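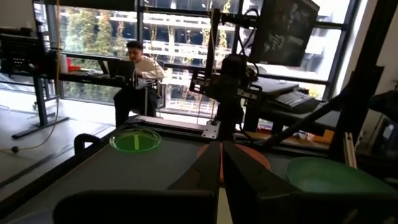 Mixed dish sizes on one bench surface - storage and layout
Started by trerkau_bench, Apr 6, 2020

trerkau_bench
I keep a shallow green petri dish, a flat orange plate and a larger mint-green bowl on the same dark gray tabletop. The petri dish is translucent. Two questions. First, is there a sensible fixed order for these, left to right? Second, does anyone put a mat under them? The top is hard and the bowl slides when I reach across it.

lowtide
Small to large, left to right, if you are right-handed. The bowl gets the most hand traffic so it goes nearest the dominant hand. I would skip the mat. Mats trap crumbs and dust under the edge and you end up lifting everything twice a day.

M. Mizuno
Disagree on the mat. A silicone sheet, 300 x 400 mm, stays put under all but the largest bowls and rinses off in the sink. I have used one from Salehi since September. It has curled slightly at one corner and is otherwise fine.

lowtide
A sheet that size will not hold a plate, a bowl and a petri dish with any clearance. You would be working off the edge.

M. Mizuno
It only needs to hold the bowl. The plate is flat and has enough contact area to stay where it is put.

ravport_9
Color matters more than order. Green dish and mint bowl are too close if you sort by color code. Swap one. At the Markstead shop we label the rims with 50 mm tape and it survives hand washing, not the dishwasher.

trerkau_bench
Not sorting by color. They are what was in the cupboard. At the moment the petri dish holds one thin stick, pale yellow-green, and I want it where I can find it without picking up the dish.

ravport_9
Then move it to the orange plate. Pale green on translucent green is poor contrast under overhead light.

lowtide
The plate has no wall to speak of. A stick will roll off a flat plate the first time someone bumps the table. Leave it in the dish and put white paper under the dish.

M. Mizuno
Paper works - 100 gsm or heavier, or it wrinkles when damp. Mitsuko

trerkau_bench
Will try the paper under the dish and a sheet under the bowl only. Plate stays in the middle.

lowtide
Still think the sheet is unnecessary. Wipe the foot of the bowl first and see if it slides.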